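Mercedes Rengifo
@rengifo_schnitt
September 2020

1/11
Notizen zur digitalen Präsentation von Terkance, Kollektion Frühjahr/Sommer. Kein Laufsteg, kein Publikum, ein Film von 11 Minuten plus Lookbook als PDF. Ich gehe nach Schnitt und Material vor, die Gästeliste der Onlinepremiere können andere auswerten.

2/11
Der Film ist in einer Einstellung gedreht, Musik von Anis. Tempo der Models deutlich langsamer als auf einem üblichen Laufsteg. Für die Beurteilung des Falls ein Vorteil: Man sieht, wann der Stoff dem Schritt folgt und wann er hängen bleibt.

3/11
Schultern: durchgehend überschnitten, Armkugel flach. Bei den Mänteln funktioniert das. Bei den Blazern zieht es unter dem Arm, gut zu sehen ab Look 7, wenn der Arm gehoben wird.

4/11
Look 7 trug Schauspieler Killian Cordier, der einzige Nicht-Profi im Film. Die Hose sitzt am Knöchel zu lang. Im Lookbook ist dieselbe Hose gekürzt. Die Bildunterschrift weist darauf nicht hin.

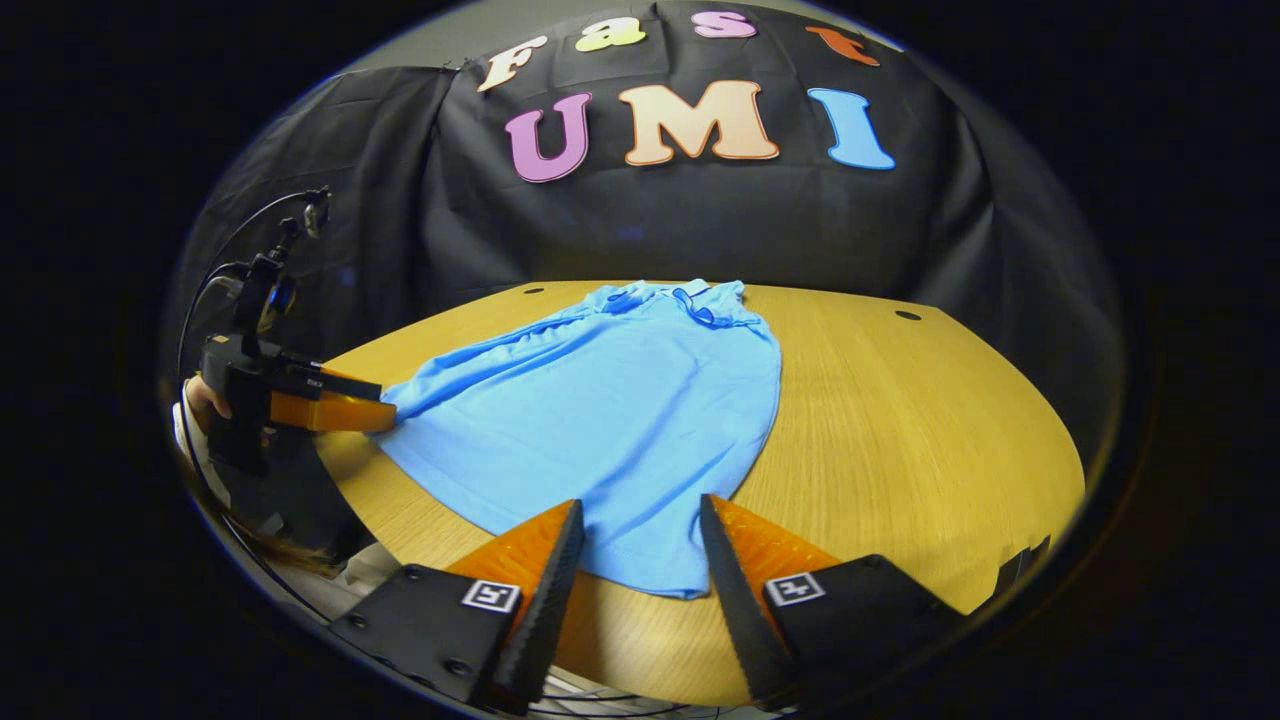

5/11
Zu den Hosen insgesamt: Leibhöhe hoch, 2 Bundfalten, nach außen gelegt. Der Bund ist angeschnitten und mit Formband stabilisiert. Laut Pressetext eine Neuentwicklung. Arumugam hat das im April im Showroom gezeigt, mit sauberer verarbeiteter Innenseite.

6/11
Material: Leinen mit Viskose, dazu ein Wollcrêpe vom Weber Sakley. Der Crêpe ist das beste Gewebe der Kollektion. Eingesetzt wird er leider nur für zwei Kleider, beide im Schrägschnitt.

7/11
Saum bei den Schrägschnittkleidern: Rollsaum, maschinell. Beim ersten Kleid wellt er sich an der Seitennaht. Schrägschnitt gehört vor dem Säumen ausgehängt, mindestens über Nacht.

8/11
Farben: Ocker, Ziegel, gebrochenes Weiß, ein Grau mit Grünstich. Im Film fällt das Grau ins Bläuliche, im PDF nicht. Wer danach ordert, sollte Stoffproben anfordern.

9/11
Umfang: Das Lookbook hat 174 Seiten. Davon entfällt ein großer Teil auf Detailaufnahmen ohne Artikelnummer. Für den Einkauf kaum brauchbar, ein Register fehlt.

10/11
Korrektur zu 5: Bei Arumugam war der Bund angesetzt, nicht angeschnitten. Das Formband war dasselbe. Danke für den Hinweis per Nachricht.

11/11
Die Strickteile lasse ich aus, im Film sind sie zu kurz zu sehen. Sobald ich im Showroom war, trage ich Maschenbild und Bündchen in einem eigenen Thread nach.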